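Home | Forums | Kitchen & Dining | New Posts | Search | Log in

Refinishing a round table — oil or poly? (or leave it alone)
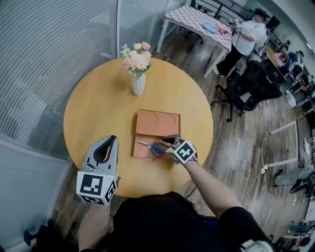

the table in question, flowers are fake

brudis47
6 February 2022

Got this table from my aunt in November. Wood, round, yellowy finish that I kind of love and my husband kind of hates. Top feels tacky when the kitchen's warm and there's a ring near one side from a hot mug, plus dull patches where everybody's elbows go. Want to redo the top only. Legs are fine.

Question is oil or poly. We eat on it every day, two kids, lots of spilled juice. Budget is up to 300 but I'd like to spend way less than that. No idea what's on it now. No label underneath, just a chalk number.

sawdust_pete

Poly. Water based, three thin coats, done. Kids plus oil finish = you'll be out there with a rag every other month. Sand to bare wood first or it'll peel on you.

Mireille Coste

Please don't sand to bare wood before you know what the finish is!! Put a little rubbing alcohol on a cotton swab, try it underneath where it doesn't show. Goes sticky, it's shellac. Nothing happens, try lacquer thinner, open the window. If that softens it you have lacquer. If neither does anything it's probably some kind of varnish or poly already.

Tacky when warm sounds to me like old polish and kitchen grease. I cleaned mine with mineral spirits and half the "damage" came off on the rag.

brudis47

ok that's a lot less scary than sanding. Will do the swab thing tonight. What do you use for the ring, is it white or dark that matters? Mine is white.

sawdust_pete

White is moisture in the finish, easy. Dark is in the wood, not easy. But you're still going to end up stripping it. I've done a lot of kitchen tables, cleaning buys you a year maybe.

Mireille Coste

Disagree. Mine's been six years. Also a yellow tone like that can be the finish itself, aged. Strip it and you might get something pale and pinkish underneath and then you're buying stain to get back what you had.

flatemero

^ this happened to me. Stripped a really nice warm top and got something the color of a band-aid. Took two stains to fix and it's still blotchy by the window.

For what it's worth I went hardwax oil after and I like it. Scratches you can just spot fix, try that with poly. You do have to let it cure though — weeks, not days. Something wet left on it in week one will leave a mark forever, ask me how I know

sawdust_pete

And there's the problem. Who's keeping two kids off the kitchen table for weeks

flatemero

We ate at a card table. It was fine. Kids thought it was camping

brudis47

Update. Alcohol did nothing. Lacquer thinner did nothing except stink up the whole place. So varnish or poly I guess? Wiped one patch with mineral spirits and wow the rag was brown. Patch isn't tacky anymore. Husband now says he "never hated it" lol

Mireille Coste

There you go. Do the whole top, change rags a lot, lay them flat outside to dry, don't wad them up in the trash. Then dish soap and water, barely damp, dry it right away. Leave it overnight before you decide anything.

For the white ring, iron on low over a folded cotton cloth, few seconds at a time, lift and look. No steam.

sawdust_pete

Careful with the iron, I've seen people cook a finish that way. Mayonaise works slower but can't hurt anything. Leave it on overnight.

martinelli_k

mayo on a table you eat off of, no thanks. Iron worked for me, low heat, keep it moving.

Would a fresh coat over the top work after cleaning? Asking for mine too. Same dull spots, I don't want to strip it either.

sawdust_pete

Yeah if it's sound. Scuff with 320, wipe the dust, one or two coats of wipe-on poly. Has to be really clean or it'll fisheye. And test a spot first. I'll give you guys that one, it's less work than stripping.

Mireille Coste

Agree with Pete for once. Satin not gloss, gloss shows everything.

brudis47

Going with clean, iron, scuff, wipe-on satin. Ring is already mostly gone after the iron, you have to get teh light just right to see it. Will probably wait for a warmer weekend for the poly, garage is freezing and the can says no lower than 60.

flatemero

Bring the can inside the night before too. Cold poly goes on like syrup.

martinelli_k

Post pics when it's done, I'm copying whatever you do

Previous thread | Next thread | Back to Kitchen & Dining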